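Sunday, January 30, 2022

Bench notes, computer teardown cell. Quiet day in the shop, so mostly writing up where we are with the desktop towers.

Started by re-homing the arm and checking the table. One of the slats had crept a little against the rail. Loosened it, squared it, tightened it back down. Rasmus had asked for the table zero to be re-measured whenever that happens, so I did that too and saved it over the October values. The old file is still in the Pledomen folder if anyone wants it.

Memory first. The sticks come out fine if both latches are fully open, and don't come out at all if one is half shut. The program can't tell the difference yet. It pulls, sees the force climb, and backs off, which at least is safe. Silvana wants a second look at the latches before every pull. I think a push on each latch regardless is faster. We'll try both.

Force limit for the board area is set to 900 in the config. Anayeli had it at 2000 for the drive cage and it had been left there. Please set it back when you finish with the cage. I have put a note at the top of the file.

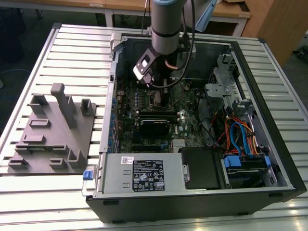 Can a machine strip a desktop computer by itself yet?
Parts of one. Cards and memory are close when the model of case is known in advance, but cables, stuck screws and anything with a hidden clip still need a person at the table.

Cables remain the worst of it. The SATA leads spring back to wherever they were bent for years, and the gripper can't feel whether it has the plug or the wire. Kamil suggests cutting them all at the start and treating them as scrap copper. Fine for recycling, no good for the Orakzai people, who want the drives and leads back in working order. Need to ask them how many leads they really reuse.

Power supply: the four screws are easy, the lift is not. It is heavy for the grip we have and tends to rotate on the way out - same trouble as with the old fingers. Urmas is drawing a wider pair. Until then we lift it by hand and log it as a manual step.

Run 1306 is the one to look at if you want to see the approach angle go wrong near the processor cooler. The path is legal on paper and much too tight in practice. I added 2 waypoints and slowed the last part down.

To do:
Latch test, both ways
Ask Orakzai about leads
Print the new fingers when Urmas sends the file
Order more driver bits from Sundent, the small cross ones are rounding off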